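Rerby Household Survey: Data Card

Version date: 01/07/2026
Maintainer: Lamai Wattanapong, Cendier
Contact for corrections: Brijesh Rastogi

Summary
The Rerby Household Survey records how families in the town of Rerby store and throw away small goods. It holds 1,121 item records from 319 households, collected in June.
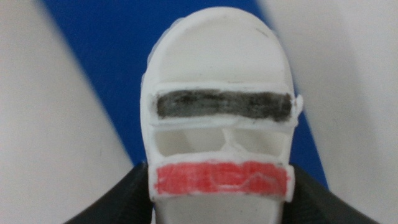

White 3D-printed piece with a black band.

Files
items.csv has one row per item. homes.csv has one row per household, with 16 columns. The two files join on home_id. 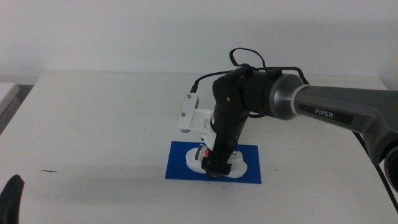
Blank cells mean that the household gave no answer. A zero is a true zero — please do not merge the two when computing averages. Street names have been removed, and ages are given in bands.

Known limits
Renters are underrepresented. Records from 6 households lack a disposal date. Item categories were assigned by Kuldeep Goel and were not checked by a second coder.

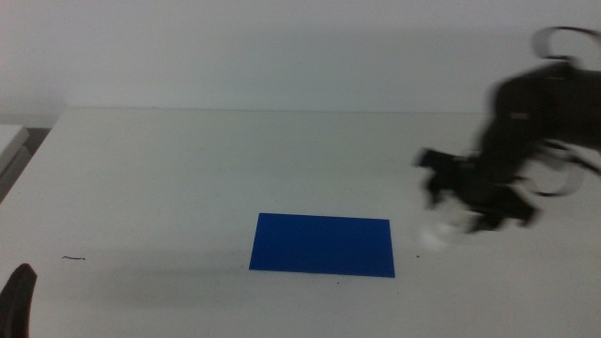 Blue sheet on a white tabletop.

Terms of use
Free for teaching and research. Resale is not permitted.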